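ハラウィラ 暮らしの相談広場
トップ > 家の中のこと > テーブル・布類

花柄のテーブルクロスの上で作業もしたいです。油の汚れと、重い物のあとを防ぐ方法を教えてください

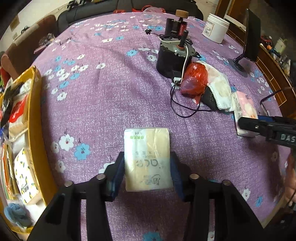
投稿者:すみれ机

はじめて投稿いたします。日本語は私の母語ではありませんので、読みにくい文があれば、お許しください。

家に大きいテーブルが一つだけあります。食事も、手紙を書くことも、機械の部品をさわることも、全部同じテーブルでします。部屋がせまいため、作業だけのための机を置くことは難しいです。テーブルには紫色のクロスをかけています。白い花と青い花がかたまりになって印刷されているもので、紫の地の部分には細かい点々があり、織った布のように見えます。クムラの駅の近くの生活用品の店で買いました。もう袋も札も捨ててしまったので、素材の名前がわかりません。この点がいちばん困っています。

テーブルの上によく置く物は、次のとおりです。

黒い円筒形のモーター(上に金属の板がついているものもあります)
小さいポケットティッシュ
ねじを入れる皿
お茶の道具

モーターは見た目より重いです。台所のはかりに乗せようとしましたが、はかりの方がこわれそうなので、やめました。立てて置くと、底の丸い縁がクロスに強くあたります。次の日の朝に動かすと、丸いあとが残っていることがあります。しばらくすると消えるあともありますし、消えないあともあります。どういう違いなのか、私にはわかりません。

もう一つは油です。モーターの軸のまわりをさわった後、指に少し油がつきます。その指でクロスをさわってしまいます。紫の部分についた時はあまり目立ちませんが、白い花の上についた時は、すぐにわかります。私はいつも近くにあるポケットティッシュでふきます。透明な袋に入っている、緑色の中国語の字が書いてある小さいものです。ふくと油はうすくなりますが、範囲が広くなる気がします。その上、白い細かいくずが紫の上に残って、かえって汚く見えます。

自分で試したことを書きます。

一つ目は、新聞紙をしくことです。インクが手につきますし、食事の前に毎回かたづけるのが面倒でした。

二つ目は、台所用の洗剤を水にまぜてふくことです。白い花の部分はきれいになったように思いますが、ふいたところと、ふいていないところの色が違うように見えて、こわくなって途中でやめました。乾いた後は、同じ色でした。でも、何回もしたら色が落ちるのではないかと心配しています。

三つ目は、透明なビニールのシートを上にかけることです。近所で377円のものを買いましたが、大きさが足りませんでした。テーブルの真ん中だけを覆って、端が丸まってきて、紙やねじがその下に入ってしまいます。それに、ビニールの下のクロスがすべって、花の列が少しずつななめになります。

お聞きしたいことは四つあります。

素材がわからない時、洗ってもよいかどうかを、どのように調べますか。
重い物の丸いあとは、どうすれば防げますか。もうついてしまったあとは、もどりますか。
油がついた時、すぐにするべきことは何ですか。ポケットティッシュを使うのは、まちがいですか。
クロスが動かないようにする、よい方法はありますか。テーブルに傷をつけたくないので、くぎや強いテープは使いたくありません。

クロスをはずして作業すればよい、という答えもあると思います。家族にも言われました。でも、テーブルの板はもっと大切ですし、この花の模様を見ながら作業をすることが好きです。できれば、かけたままで使いたいと思っています。どうぞよろしくお願いいたします。

投稿者:北窓の洗濯係

こんにちは。私も外国で育って、大人になってからこの国に住んでいますので、ゆっくり書きます。以前、カーテンやシーツの洗いを受ける店で長く働いていました。テーブルクロスもたくさん洗いました。失敗もしましたので、その分も書きます。

素材を調べることについて

札がない場合、私は裏を見ます。表だけを見ても、わからないことが多いです。織った布のような模様が、ただ印刷されているだけの製品もあるからです。すみの部分を裏返してください。裏に糸が見えて、表もさわると糸のでこぼこがあれば、ふつうの布かもしれません。裏が白い不織布のようにふわふわしていて、表がつるっとしていれば、表面に樹脂の膜がついたものだと思います。

次に、水を一滴、目立たない端に落とします。五分くらい待ってください。玉のままなら、膜があるか、水をはじく加工がしてあります。しみこんで色が濃くなるなら、加工のない布です。台所の洗剤でふいた時に「色が違うように見えた、乾いたら同じだった」と書いてありますね。この説明を読むと、少し水がしみこんでいるように思われます。しかし、表面がぬれただけでも色は濃く見えますから、一滴の試験をしてから決めた方がよいです。

色落ちの試験もしてください。白い綿の布をぬるい水でぬらして、紫の部分に押しあてます。こすらないで、押すだけです。白い布に紫がうつったら、家で洗うのはやめて、部分的にふくだけにしてください。紫は、赤や紺と同じように、白い部分に色がうつると目立つ色です。白い花がうすい紫の花になってしまった品物を、私は店で見ました。持ち主の方は「これもきれいですね」と言ってくださいましたが、私はとてもはずかしかったです。

うつらなければ、布の場合は30度以下の水で、中性の洗剤を使って、短い時間で洗います。大きい物なので、ネットに入れる時はびょうぶのように折ってください。丸めて入れますと、内側が洗えません。膜があるものは、洗濯機に入れてはいけません。水が抜けないので、脱水の時に機械が大きくゆれて危険です。おふろ場で広げて、やわらかいスポンジで洗って、さおにかけて水を落とします。折りたたんでほすと、折ったところの膜が割れることがあります。

油について

ポケットティッシュを使うことは、まちがいではありません。ただ、使い方が問題だと思います。ふかないで、押してください。一枚出して四つに折って、油の上に置いて、指で上から押します。油がうつったら、きれいな面にかえて、もう一回押します。横に動かすと、油が広がりますし、紙がけずれて、くずが出ます。くずが出てしまった時は、全部乾いてから、洋服用のブラシか、少し粘る掃除のローラーで取ってください。ぬれている間に取ろうとすると、もっと細かくなります。

押した後に、まだ油のあとがある時は、片栗粉を使います。小さいさじで山になるようにかけて、そのまま一晩置きます。朝、かたい紙ですくって、残りをブラシではらいます。白い花の上でも、紫の上でも使えます。紫の上では粉が白く残りますが、ブラシで落ちます。それでもだめなら、中性の洗剤をうすくした水を白い布につけて、外側から内側に向かって、たたくようにします。最後に水だけの布で同じことをします。最後の水を忘れると、洗剤のところに後でほこりがついて、丸い灰色のあとになります。

エナーノという名前の油汚れ用の洗剤をすすめる人がいます。私も使ったことがあります。換気扇にはよい物ですが、柄のあるクロスには強すぎました。店で使った時、印刷の青がうすくなりました。白い花と青い花のあるものには、私はすすめません。

クロスが動くことについて

テーブルの板とクロスの間に、うすいフェルトの下じきをしいてください。テーブルの大きさより、どの辺も少し小さく切ります。大きく切ると、角のところが二重に厚くなって、クロスがきれいに下がりません。下じきがあると、重い物を置いた時のあとも、板の方には残りにくくなります。クロスの方のあとは、また別の話ですので、ほかの方の答えも待ってみてください。

投稿者:ねじ皿

上の方の答えがくわしいので、短く書くつもりでしたが、長くなりました。

私は小さい機械を直すのが趣味で、やはり食卓を使っています。質問した方と同じ問題で、家族からよく注意を受けました。重い物のあとについては、少し経験があります。

あとがつくのは、重さよりも、あたる面の形のせいです。同じモーターでも、平らな面を下にして全部の面であたる時は、そんなに残りません。縁だけがあたる時や、小さい出っぱりがある時に、深くなります。ですから、間に平らでかたい物を入れます。やわらかい物だけを入れても、縁の形はそのまま下に伝わります。私も最初はふきんをたたんで入れて、ふきんにもクロスにも丸いあとがつきました。

今の方法は、次のようです。いちばん上に、うすい合板の板。その下に、コルクのシート。板とコルクは両面テープでとめて、一つにしました。板は一辺が30センチの四角です。これより大きいと、食事の前にかたづける時にじゃまですし、小さいと、ねじ皿が乗りません。角は紙やすりで丸くしてください。角がとがっていると、動かす時にクロスの糸を引っかけます。私は一回引っかけて、ししゅうの糸を切りました。

材料は、ドリニッツという工作の材料の店で買いました。切った残りの板を安く売る箱があって、その中から選びました。コルクの棚の番号は909番でしたが、今は場所が変わったかもしれません。近くにそういう店がなければ、古いまな板でもよいと思います。まな板の場合は、ぬれていないことを確かめてください。ぬれたまま置いて、次の日に下が白く曇ったことがあります(私のは膜のあるクロスでした)。

もうついてしまったあとは、素材によって違います。

布の場合は、蒸気でもどることが多いです。あて布をして、アイロンをクロスから少し浮かせて、蒸気だけをあてます。その後、指の腹でやさしくならして、さめるまで何も置きません。

膜のある場合は、アイロンは絶対にいけません。とけます。ドライヤーの弱い風を、手のひらが気持ちよいくらいの温度で、遠くからあててください。あたたかくなったら、下から手で少し持ち上げて、のばすようにします。浅いあとは消えますが、深いのは消えません。私のクロスには丸いのが今もあって、そこにいつも花びんを置いています。

「消えるあとと消えないあとがある」という点ですが、置いていた時間と、部屋の温度をくらべてみてください。私の家では、暖房の近くに置いた時と、夏の午後に置いた時に、消えないあとがつきました。冬の朝のは、昼にはなくなっていました。素材の本を読んだわけではないので、理由までは説明できません。

油の方は、手につかないようにするのが楽です。軸にさわる時だけ、うすい手袋をします。使った手袋をクロスの上に置いたら意味がないので、皿をもう一つ用意しています。皿の底にもときどき油がついています。裏もふいてください。

377円のシートのことですが、私はすてない方がいいと思います。板の大きさに切って、板の上に貼ると、油がしみこまない台になります。残りは引き出しの底にしけます。

投稿者:ゆげ

下にしくすべり止めは、網のようになっている、やわらかい物がいいですよ。私は丸いテーブルですが、58センチの幅のを二枚ならべて使っています。でも、色の濃いゴムのような物は、長くしいておくと板に色がうつるかもしれません。ときどきめくって見てください。

すみません、洗うことはよくわかりません。うちのクロスは汚れたら裏返しています。

投稿者:すみれ机(お礼と報告)

みなさま、ていねいに教えてくださって、ありがとうございました。全部を何回も読みました。わからない言葉は辞書で調べました。「びょうぶのように折る」は、絵を見て、やっとわかりました。

まず、すみを裏返して見ました。裏には糸が見えましたが、表をさわると、思っていたよりなめらかでした。どちらなのか決められなかったので、水を一滴落としました。少しの間は玉でした。五分たつ前に、ゆっくり平らになって、まわりの色が濃くなりました。乾いた後は、あとがありませんでした。水をはじく加工が弱くなった布なのかもしれません。押しあてた白い布には、紫はうつりませんでした。

油は、ティッシュを四つに折って押す方法に変えました。くずがほとんど出なくなりました。前からあった白い花の上のあとには、片栗粉を一晩置きました。朝に見たら、うすくなりましたが、まだ少し見えます。今夜もう一回してみます。片栗粉を置いた場所に、家族がお茶のふたを乗せてしまい、粉がかたまりになったので、次は上に紙を書いて置いておきます。

板は、家に古い木の棚板がありましたので、それを切りました。コルクはまだ買っていません。今は板の下にフェルトを貼っています。この上にモーターを立てて、一日置いてみましたが、丸いあとはつきませんでした。ただ、板の四角い形がうすく残りました。すぐに消えましたので、気にしないことにします。

洗うのは、もう少しあたたかくなってからにするつもりです。大きいクロスを家の中にほす場所がありません。四月になったら、30度以下の水で洗って、もし花の色が変わってしまったら、また相談させてください。

投稿者:北窓の洗濯係

試験の結果を教えてくださって、ありがとうございます。裏に糸が見えて、水がゆっくりしみこむのでしたら、私も弱い加工のある布だと思います。見ないで言うことですので、まちがっているかもしれません。洗う時は、柔軟剤を入れないでください。残っているはじく力が、もっと弱くなることがあります。

片栗粉は二回目までにしてください。二回で取れない油は、三回しても同じでした。その後は、うすい洗剤でたたく方法に進んでください。

ほす時は、花の柄の方を内側にして、日かげがよいです。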